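Berkell BK-2 Finger Pad Set, Revision C

Print this page
E-mail this page to a friend

Part number: 755-C
Fits: Berkell BK-2 parallel gripper, all serial numbers
Replaces: revision B pads (part number 755-B)
Sold as: one pair of pads, four screws, one hex key

Updated 2020-01-05

The revision C pads are the standard pads for the BK-2 gripper. They replace revision B, which we stopped shipping in October after reports of cartons dropping out of the grip. If you still run revision B pads on cartons with a separate lid, please read the safety notice before you order or restart anything.

Safety notice for revision B pads

Revision B used a softer face than the original pads. It held well on taped cartons and plastic totes. On lidded boxes, such as shoe boxes, it had a fault. When the fingers closed on the sides of the lid, the soft face took hold of the lid only, and the base was left hanging by friction between the two parts. The gripper reported a good pick. On a fast move the base could slide out and fall.

The first report came from the Punddale returns warehouse, where one cell handled 900 boxes a shift. A base fell outside the guard fence and landed in a walkway. No one was hurt. The cell was stopped and Adom Dramani from our service group went to the site. He found that the part-present signal stayed on through the whole drop, as the lid was still in the fingers. The controller had no reason to stop.

We repeated the fault on our own test stand. Of 229 picks made at full speed with the revision B pads gripping the lid, 192 ended with the base on the floor or hanging at an angle. The same box gripped below the lid did not drop.

What changed in revision C

The pad face is firmer and has a step at the top edge. The step sits under the rim of the lid so that the flat part of the pad presses on the base. The pads are also longer – check your clearance at the place position if you work close to a conveyor rail.

The new pads do not fix a bad pick height. If the program tells the gripper to close on the lid, it will close on the lid. Ha-rang Ahn has written a short setup routine for the Ondirik controller that measures the box and sets the pick height from the base up. It is supplied free with the pads.

Fitting

1. Stop the cell, lock out power and release the air.
2. Support the fingers and remove the two screws from each pad.
3. Wipe the finger face clean. Do not use oil or solvent.
4. Fit the new pads with the step toward the gripper body.
5. Tighten the screws evenly and check that the pads meet along their full length.
6. Load the setup routine and run it at reduced speed with an empty box.
7. Run a loaded box at reduced speed and watch the base through the whole move.

Keep people out of the drop area until step 7 is done. Worn or dented lids should be part of your test.

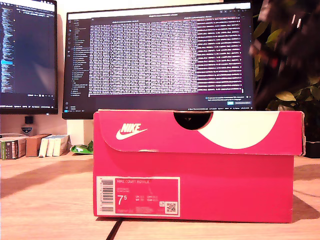
Shoe box with separate lid, the carton type covered by the safety notice. Note the wear along the top edge of the lid.

Ordering and exchange

Revision B pads can be exchanged for revision C at no charge. Send the old pads with the gripper serial number to the Berkell service desk or to Kpodo, our parts distributor. Used pads are accepted in any condition. Screws do not need to be returned.

If you have had a drop with any BK-2 pads, save the controller log before you restart the cell and send it in with the box size, box weight and move speed. The log is overwritten after a restart on older controllers.

Print this page
E-mail this page to a friend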